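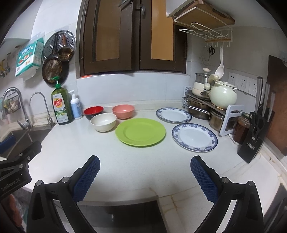

Hand-held gripper testers wanted – kitchen tasks, paid, April start

Kemeys is looking for people to try out and compare hand-held grippers on everyday kitchen jobs. Bowls, plates, bottles, that kind of thing. No robot background needed. If you can put away dishes without breaking too many you're fine.

What we're doing

Comparing finger pads and finger linkages for the Brilodon project. Same dishes, same counter, different pads. You hold the gripper, do the task, put it back, do it again. Later on the recordings go to the arm team at Arport and they see how much of it a real arm can follow. You don't need to be there for that part.

We need 4 regular testers plus a few people on standby. Goal is 1,000 clean runs by the end of April. We have 458 so far, almost 376 of them usable once the bad grasps and dropped recordings are out, so there is plenty left to do.

What a session looks like

Short briefing, then practice on your own until the trigger feels OK. Most people need a bit of time with the left hand.
Single-gripper tasks first: pick up a plate by the rim, move a bowl, set it down flat.
Then two grippers, one each hand. Rim grasps on the deeper bowls are the hard ones. One finger outside the wall, one inside, lift level, no scraping. Glossy glaze is slippery and we want to know which pad you trust and wich one you don't. 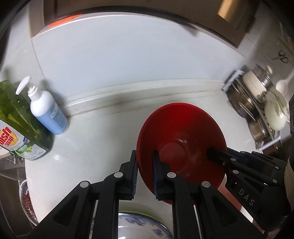 After every block you fill in a one page sheet. Grip feel, slips, sore thumb, anything weird in the linkage. Write it how you'd say it, we don't need engineering words. Complaints welcome – the last pad pattern got changed because testers kept complaining.

Breaks whenever you want one. Just finish the run you're on first or tell us to bin it.

You

18 or older
Two working hands, OK with standing at a counter for a couple hours
Comfortable doing the same thing over and over and over
Fine with your hands and forearms being recorded (no faces, no voice)
Any hand size. Small hands especially please, most of our testers so far have big ones and the grip frame is probably too wide
Left-handers very welcome

Nice to have: restaurant or dishwashing work, physical or occupational therapy, assembly line work, anything where you picked stuff up all day. Not required.

Also one part-time spot

Session lead. Sets up the counter between blocks, swaps pads, checks the camera is calibrated, logs the runs, throws out the bad ones. You should be OK with a hex key and a spreadsheet. Some Python helps but we can show you the scripts. Longer contract then the testers, start right away if you can.

Pay and hours

Testers are paid by the session, practice time counts. Morning or afternoon blocks, you pick. Session lead is hourly, part time. Rates are in the info sheet we send back when you write. Parking at the Fernero building is free, use the side lot.

How to apply

Send a short email to the Kemeys testing desk through the contact form, subject line "Brilodon testers" or "Brilodon lead". Tell us:

which hand you write with
glove size if you know it
mornings or afternoons
any wrist or thumb trouble (doesn't rule you out, we just plan shorter blocks)

No resume for testers. Resume for the lead spot please, one page is enough.

We answer in the order they come in. If you tested for us before on the old pads you can apply again, just say so in the email so we can keep your runs seperate.

Posted 4 April 2024. Open until the spots are filled.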